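Jorar Equipment Fund
Interim report, June
Project: Parallel-jaw hand for household tasks, simulation stage
Submitted by Shirley Fehr, MacPherson group

1. Status against plan

The purchase of the arm and hand is on hold until the simulation stage closes, as agreed in the award letter. No hardware money has been spent. Work since the last report has gone into the simulated home, the wrist view, and a first pass at reach and clearance for the two candidate hands, Postov and Zesach. Both are two-finger parallel designs and both are modeled at full opening in the default start pose.

The tabletop tasks were set up first. They need the least travel from the arm and let us check the wrist view before adding taller fixtures.
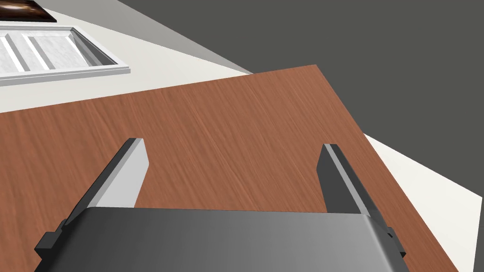
Figure 1. Simulated wrist view over the wooden tabletop, fingers open. Divided tray on the pale surface at upper left.

The wrist view is usable at this distance. Both fingertips stay in view when the hand is open, so no second wrist camera is requested in the revised budget. A fixed overhead camera remains in the plan as an optional line, to be decided after the tray tasks have been scored.

2. Door tasks

Door tasks drive most of the equipment cost. They set the reach requirement and therefore the arm size, and the lever sets the load on the fingers. We have asked both suppliers for side-load figures at the fingertip and have an answer from Postov only. Zesach has promised a data sheet before the next report.

A run is counted as complete when the lever has been turned and the door has moved clear of its trim. Approach, grasp and pull are logged separately. The first batch was set at 105 runs per hand, with the start pose varied between runs. The full batch is set at 1005 runs per hand and has not been started.

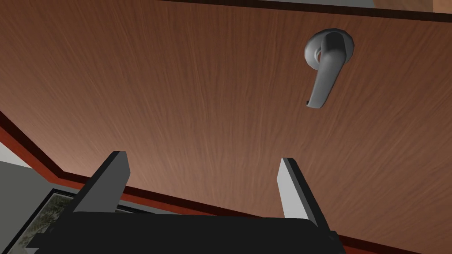 Figure 2. Door approach in simulation. The lever is above and to the right of the right finger, and the hand is not yet aligned with it.

Lateral alignment is the open item. The planner corrects height and sideways offset in separate moves, and this costs time on every approach. A combined move is being written. It is a software change and has no effect on the request.

3. Budget items for decision

Arm: we ask to keep the longer-reach option in the budget. The shorter arm covers the tabletop tasks but leaves too little margin at the door.

Hand: one unit, model to be chosen after the full batch. Spare fingers should be ordered with the hand. We propose 3 sets, charged to consumables.

Mount and bench: no change.

Computing: we ask to move the unspent portion of the travel line to computing time. The full batch will occupy our present machine for longer than the schedule allows.

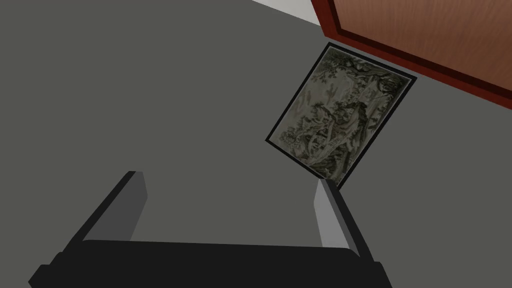

Delivery on either hand is quoted at 14 weeks from order. If the choice is made at the close of the simulation stage, the hand arrives after the arm, and bench setup would begin with the arm alone. We consider this acceptable. Ordering the hand early would shorten the gap but would commit the fund before the side-load figures can be compared.

4. Risks

Surface friction in the model is a single value for all wood and a single value for all metal. Grasp results on the lever should be read with that in mind until a bench measurement is available. The supplier quotes are also valid for a limited period, and the Zesach quote will lapse first. A renewal has been requested in writing.

5. Next period

Finish the combined alignment move, run the full batch for both hands, and submit the hand selection with updated quotes. Approval of the computing transfer is needed before the full batch can be scheduled.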